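Gridthorpe Opens Its Doors: Come Watch Our Robots Set (and Clear) the Table

JANDUNTHORPE, December 21, 2024 - I've been putting off writing this release until I could say it with a straight face, so let me just say it: we had an open day, the line went down the stairs, and we're doing it again!

I'm Ibsa Wubshet, and I run the demonstration floor at Gridthorpe. We build software that teaches robotic hands to deal with ordinary household stuff. Snacks, dishes, jars, the things that pile up on a kitchen table by six in the evening. For most of our short life we've worked with the door shut, partly out of shyness and partly because a robot dropping a cup for the fifteenth time is not great theater. This year we decided to let people in anyway.

We set out 40 chairs. We should have set out a lot more. Over the afternoon 200 people came through, including two full school classes, a bunch of our neighbors from the bakery downstairs, and one gentleman who stayed for every single session and asked better questions than our investors do (sorry, investors).

The main attraction was Surska, our tabletop program. Visitors got to see it run on the same kind of table we use every day, with a green checked cloth and whatever we felt like putting on it. No special props, no colored stickers to help the hand find its way. A bag of snacks, a jar of seeds lying on its side, a little pink cup sitting in a bowl on a plate. If you've ever tried to clear up after a picnic with one hand, you'll have some idea of the job. 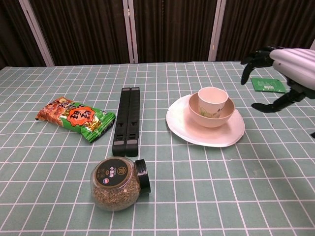

Negash wrote to us that evening that the small flat things were what kept the whole row leaning forward, and that next time we should slow down and talk more about how the fingers decide where to land. Fair point, and we're going to do it. The flat things really are the hard part. A bowl has a rim and some height to it, so there's something to get hold of. A packet lying flat on cloth gives you next to nothing, and if the approach is a hair too low you end up pushing the tablecloth around instead. I could talk about this for an hour, and at the next open day I'm apparently going to be allowed to.

Clear containers came up a lot too. Glass is awkward for a camera, and a jar on its side likes to roll. One of the kids suggested we glue it down. We're not going to glue it down, but I did write it on the whiteboard.

A bit of background for anyone new to us. We started Surska in September with one table and a borrowed set of dishes. Before the open day we had put the system through 1,000 practice rounds, changing the layout each time so it couldn't get comfortable. Our team is 6 people, and on the day every one of us was either on the floor explaining things or in the kitchen making coffee. I did both, badly.

What's next? We'll hold another open day in the spring at our Jandunthorpe workshop, with more chairs, longer sessions and a slower walk-through of each grasp. We're also adding a table where visitors can pick the objects themselves. Bring something from your own kitchen if you like, as long as it isn't sharp, hot or your grandmother's good china. Schools can ask for a morning visit of their own, and teachers who came this time get first pick of dates.

Admission stays free. Sign-up will go through the Gridthorpe website once we've settled on a date, and reporters who want time alone with the team (or the robot) can ask for a slot before the doors open.

About Gridthorpe

Gridthorpe develops software for robotic hands that work with everyday household objects. The company is based in Jandunthorpe, where it runs the Surska tabletop program and a small public demonstration floor.

Press contact: Ibsa Wubshet, Gridthorpe demonstration floor, Jandunthorpe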